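Search Huvidton Reference
Enter a word or place

Patterned wall covering

Patterned wall covering is paper, cloth or film printed with a repeated or flowing design and fixed to a wall. Wood grain and swirls are common subjects.

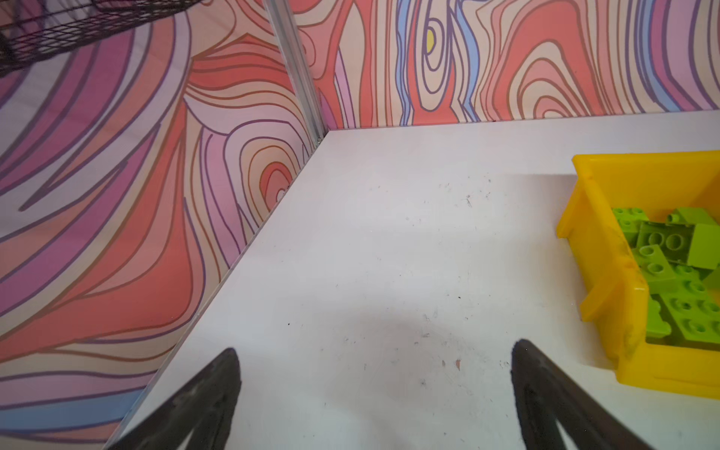 Printing

Early sheets were printed by hand from blocks. The Mullcombe works kept 589 blocks.

Colour

Swirl designs often mix reds, pinks and purples.

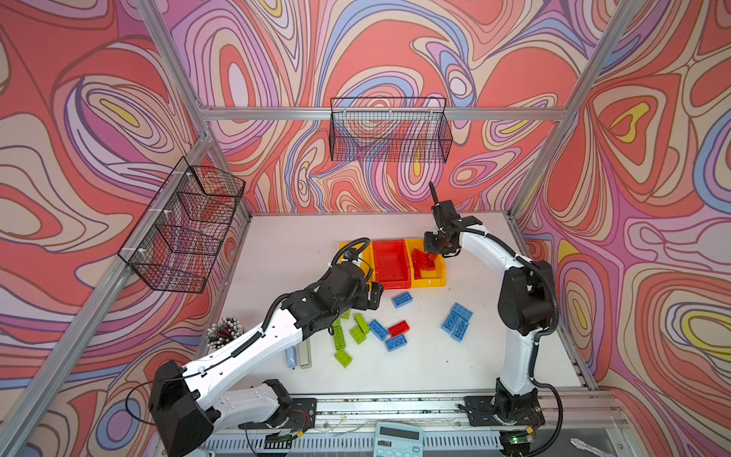 What is a repeat?
The distance before a design starts again.

Related articles
Block printing
Lining paper
Mullcombe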